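Washing cloths without ruining them

I used to buy kitchen roll in packs of 8 and get through one in no time. In May I stopped, mostly because the cupboard under the sink had started to leak and the last pack was soaked. I haven't bought any since, apart from one roll for bacon.

What I have now is a drawer of cloths. A few came from my mother, the rest from Vasiliu, the hardware shop near the station, where they sell them in bundles tied with string. They are plain cotton and nothing special. The first lot went stiff and grey within weeks and smelled of old pond. I blamed the cloths, but it was the way I was washing them.

My mistake was fabric softener. It leaves a coating on cotton, and a coated cloth pushes water round the worktop instead of picking it up. I was also cramming them in with the towels and setting the machine to a short cool wash. Emanuel Ene, who lived upstairs from me for years and had worked in a hotel laundry, looked at my drying rack once and told me to stop using half of what was on the shelf.

So I boiled the grey ones. I used the big Henis stockpot, which I never cook in now, with a spoonful of washing soda, and kept it at a simmer while I listened to the radio. The water went the colour of weak tea. I rinsed them in the bath and hung them on the balcony, and the smell had gone by evening. Two were past saving and went to the shed for bike chains.

The routine since then is dull but it works. Used cloths hang over the side of a bucket until there are enough for a load. They never go into the bucket wet, as that is where the pond smell starts. They get a hot wash with plain powder, and I leave out the softener. I bought a 500 g bag of soda crystals at Noketti and add a little when the load is greasy. The bag is still more than half full.

Drying matters more than I thought. On the radiator they come out like cardboard, so I shake each one hard before it goes on the line and again when it comes off. In wet weather I use the rack in the hall and leave the window open a crack — my neighbour thinks this is mad in winter, and she may be right about the heating bill.

Folding I do at the table, corners first. A square cloth that has been pulled out of shape in the wash will go back if you tug it from opposite corners while it's still slightly damp, then turn it and do the other pair. Big ones are easier with someone on the other end. I fold in 3 lengthways and then in half, which fits the drawer.

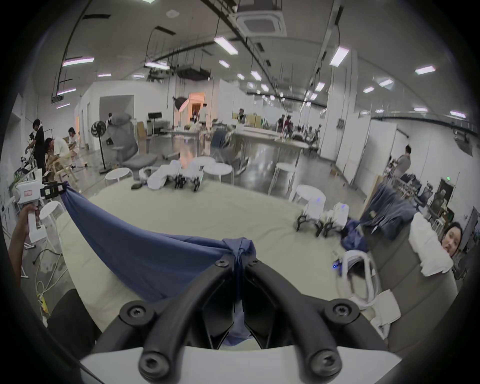

Colours

I keep blue for the floor and bathroom and white for dishes and hands. They get separate washes, even though the blue ones gave up losing dye long ago. The only cloth that ever ran on me was a red one from a Flukano gift set, and it turned a pillowcase pink. I still use the pillowcase.

Stains I mostly leave alone. Turmeric fades if you hang the cloth in the sun for a few afternoons, and beetroot usually comes out in the hot wash. Candle wax I have never got out properly. If you have a way of doing it that doesn't involve scorching brown paper with the iron, leave me a comment.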